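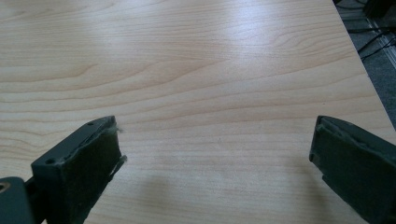

Bare table, glare near the top, pads overdue for replacement.

Gustulix 2 review: nice timeline, shaky poses

Gustulix is desktop software for turning gripper-camera video into training data. It reads your recordings, works out where the tool was at every moment, cuts the session into episodes and exports them for policy training. Stitetti, the company behind it, says it will replace the pile of scripts most small labs have been dragging along for years. I have one of those piles, so I was willing to be convinced. I'm still waiting.

I ran it through November on our own tabletop recordings, 116 episodes in all, on the same workstation we use for everything else. Installation was painless. The license manager wanted to phone home twice before it would open a project, and I didn't care for that.

Pose tracking is the headline feature and the one I trust least. A shiny wood-grain tabletop is a hard surface for any visual tracker, what with the glare and all those long lines that look like one another, and the product page has a whole section on "low-texture robustness." In our set, 22 episodes came back with a visible jump in the trajectory, nearly always while the view was mostly tabletop. Fine, trackers lose the plot sometimes. What bothers me is that Gustulix gave most of those a green quality badge. Our old Ruddock scripts lose tracking too, but they stop and print an ugly error, and I know to throw the episode out. 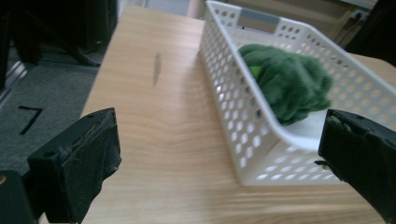

Segmentation of soft things is the other big claim. Anything fuzzy gets a mask that breathes in and out from one moment to the next, and anything behind a perforated wall gets chopped into confetti. You can repair masks by hand with a brush tool that is pleasant enough to use, but I spent a whole afternoon on it and that was supposed to be the afternoon I saved. Turning the "edge patience" slider up to 400 helped a bit. The manual doesn't say what the units are.

Now the parts I liked. The timeline is very good. Scrubbing is quick, gripper width is plotted right under the video, and trimming dead time off the front of an episode takes one key. Export to our training format worked the first time, which I can't say for Unthorpe, where I gave up after two evenings.

Support answered my question about the badges in 44 hours. The answer was that the badge reflects "overall session health" and that a per-episode score is planned. I have read that sentence from a lot of vendors.

If you already have tracking you believe in, the trimming and export side may be worth a one-seat license — you can import your own poses and skip theirs. As a full replacement, no. Run the trial on your worst table, plot every trajectory yourself, and ignore the green badges until they fix them. I've kept my seat for the timeline and gone back to Ruddock for poses.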